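Which radio interview was it where the singer talked about finding his birth mother?
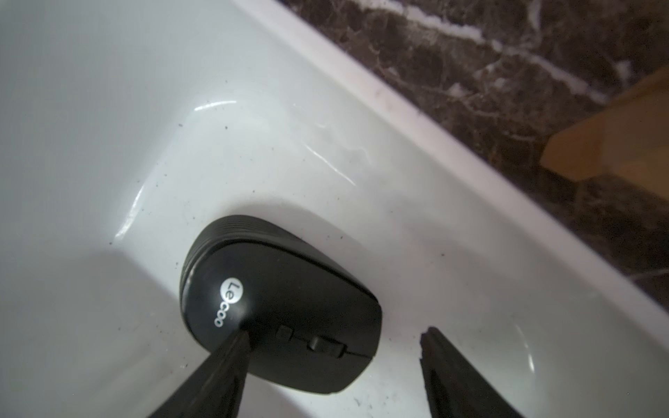 Lecoo mouse in the sink

Posted by onville_gran, 22 Jun 2025

Hello all, I'm hoping one of you lovely people can help. Back in January I caught the tail end of a radio chat with the singer from Nitby - he was telling the presenter how he'd traced his birth mother after their second album, and how kind she'd been about it. I had to go out (dentist!) and I've never found it since. I've scrolled through 151 episodes and my eyes are going. Was it a one-off?

nomier

Oh, I remember that one, I was in tears over the ironing! It was the Doležal programme, the late morning one, and they put the longer version up afterwards. Try searching the show's own page for the band's name - the singer's name brings up nothing, goodness knows why. The bit about his mother comes after the second record.

teapot416

not sure but he did a magazine piece as well, my sister has it somewhere. didn't like the album much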